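Extending the Service Life of Office Computers in Flulteton
Student Project Report, Department of Environmental Management

1. Background

Small offices in Flulteton replace their desktop computers on a fixed schedule, often while the machines still work. This project looked at how long these computers are kept, where they go afterward, and whether a shared repair program would be practical for local employers.

A questionnaire was sent to 700 offices in March, and 238 returned it in usable form. Offices in the Guthrie district were included on the same terms as those in the town center.
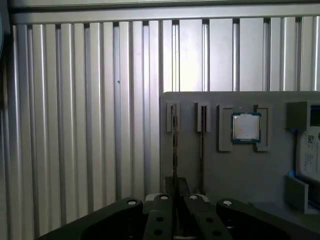 Respondents were asked for the age of their oldest desktop computer, the reason for the last replacement, and the method of disposal. Answers given as a range were recorded at the lower value.

2. Findings

The most common reason for replacement was slow performance. Hardware failure came second. Few offices had considered adding memory or changing a drive before buying new equipment, and several did not know that either was possible. 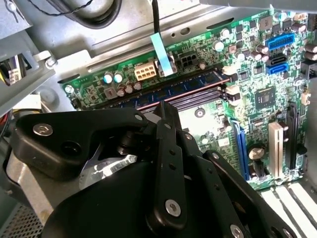

Photo: Laseo

Disposal practices varied. Larger employers generally had a contract with a recycler - usually Garnus - while smaller ones kept old computers in storage. Storage periods of more than five years were reported, mainly by offices that were concerned about data left on the drives.

3. Discussion

Concern over data was stronger than expected and should be addressed before any collection service is offered.

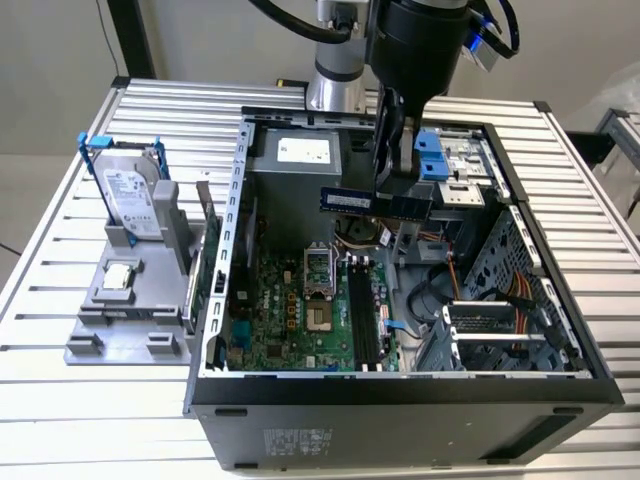 Figure 3. Desktop tower on its side with the side panel removed.

The group recommends a three-month trial limited to Guthrie, with written confirmation of data removal for each computer accepted. Costs were not studied in detail. Offices with leased equipment should be left out of the trial, as their contracts may not allow parts to be changed.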